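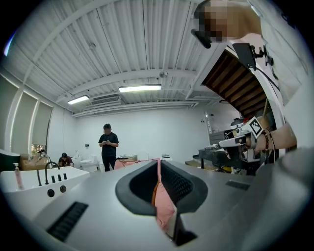

The Lasard showroom in Rirthorpe. Look left for the tub, I'm obsessed with it.

1/ Went bathroom shopping on Wednesday and came home with my head so full of tubs that I have to put it all in a thread. We've been putting up with our bathroom on Hallurwood Street for as long as we've owned the house and it's finally, FINALLY getting redone.

2/ Quick background for new people: one bathroom, upstairs, tiny window, a tub that has been patched twice, and a toilet that runs unless you jiggle the handle. The budget for fixtures is $3,000. Labor is separate and I don't want to talk about labor.

3/ My friend Kelly Holroyd came along. She redid hers last year and she carries a tape measure in her purse. If you know anyone who's been through this already, bring them. Buy them lunch.

4/ First thing I noticed was how bright it is in there. White walls, white corrugated metal ceiling, long fluorescent lights, tall windows with pale shades. Lovely for wandering around, a little dangerous for judging color. Everything white looks wonderful in a white room!

5/ So we took a chip of our wall tile with us (it's a sort of buttery cream, came with the house, staying for now). Held it up to a few things. Some whites are a lot bluer than you'd think. Take your tile chip!

6/ OK, the tub. White, freestanding, glossy rim, with a tall black curved faucet on the edge and three black knobs in a row next to it. I had been sure I wanted chrome. I'd told everyone chrome. I was in front of that tub for maybe a minute and chrome was over.

7/ The black looks so crisp against the white. And the curve of the faucet is soft enough that it doesn't feel like an office building. There was a pink pump bottle sitting at one end of the tub too and I swear it did half the selling. Pink, black and white. Who knew.

8/ Kelly's question, and it's a good one: how do you clean behind it? With a freestanding tub you either leave enough room for a mop or you make peace with whatever is living back there. She left four inches in hers and wishes she'd left eight.

9/ My question: can it get up our stairs? The answer depends on the bathroom door, and our door is 32 inches wide. I had that number written on my hand. Turning the corner on the landing is the part I still have to measure.

10/ If you're doing this, measure the whole trip. Front door, hall, stairs, the landing, bathroom door. I only had the last one and felt silly when Kelly started asking.

11/ The line I keep going back to in the catalog is called the Ryu. It comes in a shorter length, 57 inches, and our alcove is small enough that I'd need that one. Shorter but deeper, which for a bath person like me is a fine trade. I want the water up to my chin.

12/ Price of the faucet I want, on its own: $803. I know. I KNOW. That's more than a quarter of the money gone on one faucet. I've run the numbers on the back of three envelopes and it fits if we go plain on the sink and keep the old mirror, so that's the plan unless somebody talks me out of it.

13/ Toilets! Two white ones on display against the back wall, and I was so excited about the tub I nearly walked past them. Please don't do that. You will use the toilet more than the tub. I'm very sure of it.

14/ What I wanted to know about toilets, in case it helps you make your own list:
– how far the drain sits from the wall
– how tall the seat is
– smooth sides or lots of little curves to dust
– is the seat included (not always!)
– can you buy the flush parts at a normal hardware store

15/ Smooth sides won, by the way. Ours has a shape at the base like a pile of pretzels and I've been cleaning it with an old toothbrush for years.

16/ Chae-won Tak, who I know from choir and who has tiled more bathrooms than anyone I've met, gave me one tip by phone before we went: sit on things. Sit in the tub. Sit on the toilet, lid down. Your back knows things a catalog doesn't. So I asked first, and then I sat.

17/ Also from Chae-won: pick the tub first, the floor second, and the walls last. Tubs come in a few shapes and that's it. Paint comes in a million colors and you can always find one that works.

18/ Which brings me to the floor. The part over by the seating is gray with a marble pattern and I love it. My whole plan had been little white hexagons. Now I'm picturing gray marble swirls with the black faucet and the cream wall and I think it could be really pretty.

19/ Kelly pointed out that a patterned floor hides hair. I have long hair and so does my daughter, and the dog has opinions about where his goes. Another point for gray.

20/ And while we're on that part of the floor, can we talk about the pink seat? Thick rolled edges, all padded, with a mustard-orange cushion in the middle. I went in for plumbing and I've been thinking about a chair for two days.
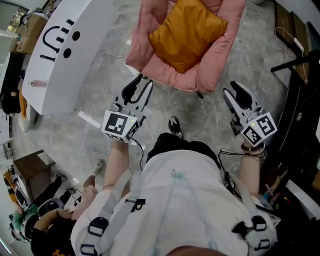
21/ Pink and mustard together! I would never have picked it. I have a mustard towel set in the closet I'd given up on, and now it has a future.

22/ Plus there's a big white curved panel next to it with a cartoon face on it, round black eyes and a smile. It's the cheeriest thing. I want a smile like that somewhere in my bathroom, maybe low on the side of the linen cabinet where only kids and people in the tub would see it.

23/ There's a little dark wood side table over there too, and it gave me an idea for our place. A small dark table by the tub for a book and a cup of tea would stop all that white from feeling chilly. I have one in the garage that would do, it just needs sanding and a good coat of something that can take steam.

24/ Where things stand right now:
Tub — the short Ryu, if it makes the corner
Faucet — black, tall, curved, decided
Toilet — smooth sides, still comparing
Floor — gray marble pattern, 90% there
Towels — mustard (already own them!)
Chair — stop it

25/ Several of you asked about a shower. Yes, there'll be one, on the wall over the end of the tub with a curtain on a round rail. I'd love a separate stall but the room is the size of a parking space for a bicycle.

26/ Somebody also asked whether black fixtures show water spots. Kelly's are black and she says yes if your water is hard, and that she wipes hers with the hand towel after she brushes her teeth and never thinks about it again. Our water is pretty hard. I'll report back.

27/ Things I'd do differently on the next trip: wear shoes that slip off easily, eat first, bring the measurements for the stairs, and take one photo of every price tag right after the photo of the thing. I've got a list of prices now with no clue what half of them go to.

28/ Next up is the landing. I'm going to cut a piece of cardboard to the size of the tub and walk it up the stairs with my husband, who doesn't know about it yet. If it goes around the corner I'm calling in the order.

29/ If you've got a freestanding tub in a small bathroom, please send pictures, I want to see all of them! Especially how much space you left at the back, and what you did about a place to put the soap.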